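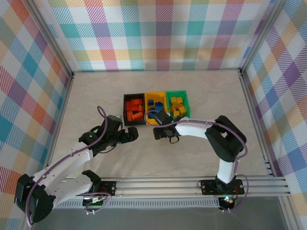
Toy rental scheme promises less plastic, but the sums are thin

13/03/2018

A toy rental firm says it can keep thousands of plastic toys out of the bin with a monthly box service, though it has yet to publish the figures behind the claim.

Stivell, which plans to open to customers in April, will lend out building bricks, train sets and puzzles for £10 a month. Families keep a box for 30 days, send it back and get another. The firm says its first 3,000 boxes will "replace" the same number of toys that parents would otherwise have bought new.

That is a large assumption. It relies on every family that rents a box going without a purchase, and on none of them being given the same set by a grandparent a fortnight later. Asked how it had reached the number, Stivell said it came from "customer feedback" gathered during a trial last year. The trial involved one town and was run with Pridano, the delivery company that will also carry the boxes and stands to gain from each trip.

Bricks are the hardest part of the plan to believe in. They last for decades, they are handed down between cousins and neighbours, and they sell quickly second-hand. 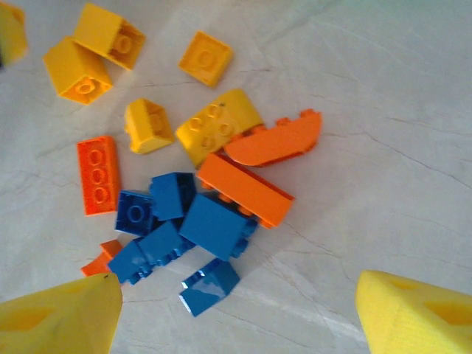
A used tub from a charity shop can cost less than a single month's rental, and there is no van journey at either end of it.

Then there are the missing pieces. Stivell says boxes will be weighed when they come back and topped up where needed. The new parts will be bought from a supplier, Dreltitz, and the firm would not say how many it has ordered. Customers will not be charged for small losses, although the terms on its website leave "small" undefined.

Rizk, a rival that tried a similar service, closed its rental arm after 7 months and now sells toys in the ordinary way. It blamed the cost of cleaning and sorting.

Stivell says its own cleaning costs are lower. It expects to release a full report on waste savings once the service has been running for a year, by which time the first customers will have paid £120 each.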